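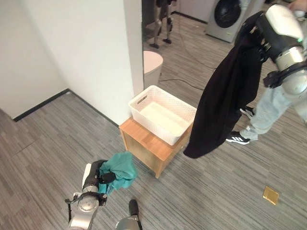

The white woven basket on its side table, with a teal item and a long black one.

Laundry basket questions

Do I sort before or after carrying it through?
Before. Put the basket at table height and pick things up one at a time. Long black garments go in last, folded in half.

How full should it be?
Stop at the handle slots. My Clellar takes roughly 15 tops. 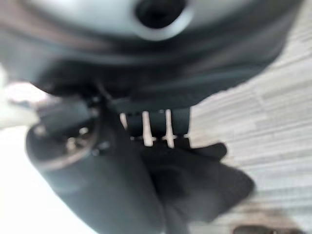 If you can't get a hand through the slot, take something out. Jeans count as two tops.

Does the weave snag?
Mine hasn't. Run a finger along the inside edges when it's new and trim any rough bits.

Do T-shirts need folding first?
No, they can go in loose. Shake them out when you iron.
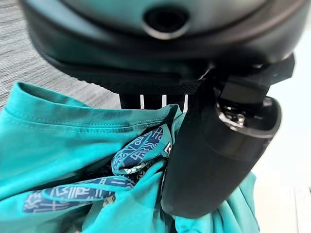
Teal fabric, bunched up and not yet folded.

Comments

Marites Tagle: Does the Clellar stack? My Singate one doesn't.

Dot: Only when empty.

Ruben: I fold the jeans first and get three pairs in.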